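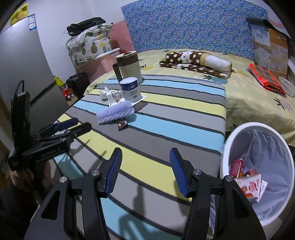 Magnesium before bed, is anyone really sleeping better?
Sleep & Rest board, 5 replies

kavton_mike
My sister swears by Fluvomier powder. Two scoops at 9 pm and she claims she's out cold. It's $119 for the big tub. I've read the label twice and all I see is magnesium and lemon flavor. Talk me out of it, or into it.

Yuzhen Li
Out of it. I took it all through May and slept exactly the way I did in April, badly. What changed things was quitting coffee after lunch.

T_Phung
Disagree. My leg cramps went away in the first week. I don't care if it's in my head — I'm not up at 3 am anymore.

Yuzhen Li
Cramps come and go by themselves. Did you change anything else that week?

T_Phung
Started stretching, ok. And a new mattress. But I'd still buy it again.

radu777
So a new mattress, stretching and a powder, and the powder gets the credit. That's how they sell this stuff. The "sleep study" on their site doesn't say how many people were in it or who paid. I emailed to ask and got a coupon.

kavton_mike
Ha. Was it a good coupon?

radu777
5 percent. Expired Sunday.

Muchen Q
Plain magnesium from the drugstore costs a fraction of that. Ask your pharmacist first if you take anything for blood pressure. I'm not convinced it does much either, but at least you're out less money.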